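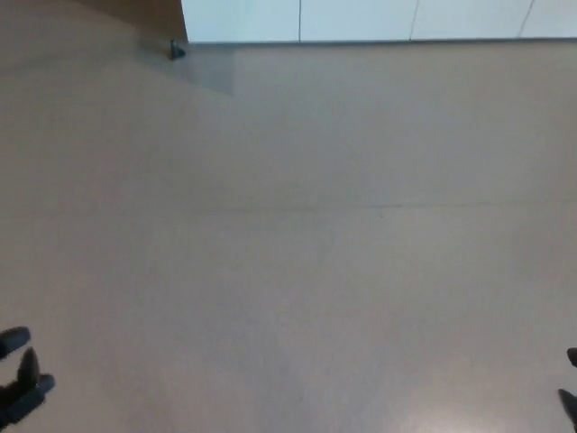 Aligning Locker Doors After Installation

By Nhàn Khổng

These steps apply to banks of white compartment lockers with side-hinged doors and a latch on the free edge. Erkau and Nikura units follow the same sequence. Allow 20 minutes per bank and do the leveling first – hinge adjustments made on an unlevel bank will have to be repeated.

Tools: spirit level, 400 mm or longer; cross-head screwdriver; soft cloth.

1. Empty every compartment to be adjusted.

2. Set the level on the compartment floor, side to side, then front to back. Correct at the base.

3. Open the door and check the hinge screws for play. Tighten by hand. Do not use a power driver.

4. Close the door slowly. Stop at the point where the latch meets the catch on the locker body and note whether it lands high or low.

5. Move the door up or down at the hinges to correct the height. Work in quarter turns and treat both hinges equally.
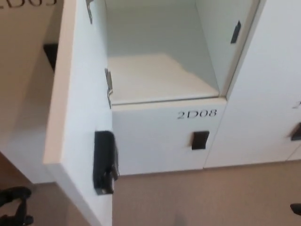 Can I move the catch instead of adjusting the hinges?

Only when the gap around the closed door is already even. If the gap is wider at one end, moving the catch will let the door close but leave it crooked, and the latch will wear on one side.

6. Open and close the door 5 times. It should latch each time without being lifted.

7. Wipe down the door face and record the compartment label on the maintenance sheet.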